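# Shared kitchen labeling policy at the Drustalgate building

**Posted by: h.tiedemann**
Friday, September 16, 2022

Members are advised that the draft policy on food storage in the shared kitchen is open for comment in this thread. The draft provides that every item kept in the refrigerator or the dry cupboard must carry the tenant's name and the date of opening. Items without a label would be removed after 15 days. Comments should refer to the numbered paragraph concerned.

**Reply from: mattes_rieger**

I write on behalf of the Plestmont office, second floor. We support paragraph 1. We cannot support paragraph 4, which extends the rule to condiments. Our floor has 18 people and one shelf, and condiments are bought in common. A single name on such an item would be inaccurate. 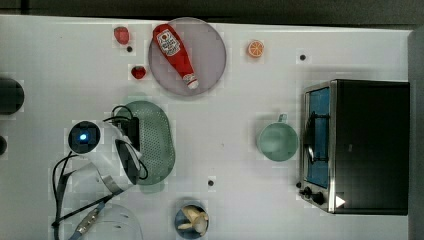

Paragraph 4 as drafted also takes no account of the form in which these goods are sold. Salt, vinegar and mustard are used slowly by many people and replaced by whoever notices they are low. A ketchup bottle such as the red one on the plate already has a printed label with a tomato on it, and a second label would have to go over the first or somewhere on the red. I would ask that condiments be moved to a common shelf and exempted.

**Reply from: t.heitmann**

I must disagree with Mr. Rieger. The exemption he proposes was in force at our former premises on Boström and led to 2 formal complaints in a single year, both concerning expired mayonnaise. A common shelf belongs to all tenants and is therefore cleaned by none of them. If a floor buys in common, the label may carry the name of the floor. The draft does not forbid this.

**Reply from: mattes_rieger**

The draft says "the tenant's name." If the floor's name is acceptable, the text should say so.

**Reply from: f.wegener**

For the record, the cleaning contract with Sidska covers surfaces and floors only. The contents of cupboards are excluded under the present terms, and adding them was quoted at 1,113 per year. I do not recommend it.

My own concern is with paragraph 6, on fresh produce. 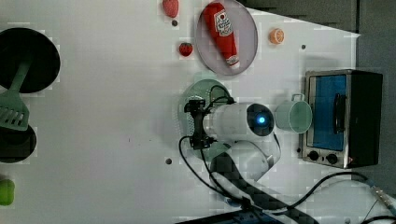
A 15-day period is reasonable for jars and far too long for fruit. I propose that unlabeled produce be removed every Friday at noon, with no notice given. Labeled produce should follow the same rule once it is visibly spoiled.

**Reply from: t.heitmann**

Seconded, although noon is inconvenient for the third floor. Close of business would be preferable.

**Reply from: h.tiedemann**

The comments are noted. Paragraph 1 will be amended to read "the name of the tenant or floor." Paragraph 6 will be redrafted as Mr. Wegener suggests — the hour remains open. On paragraph 4 there is no agreement, and it will go to a vote at the December meeting. Until then the existing practice continues, and condiments are not to be discarded by other tenants.

**Reply from: mattes_rieger**

Thank you. Please record that the second floor maintains its objection to paragraph 4.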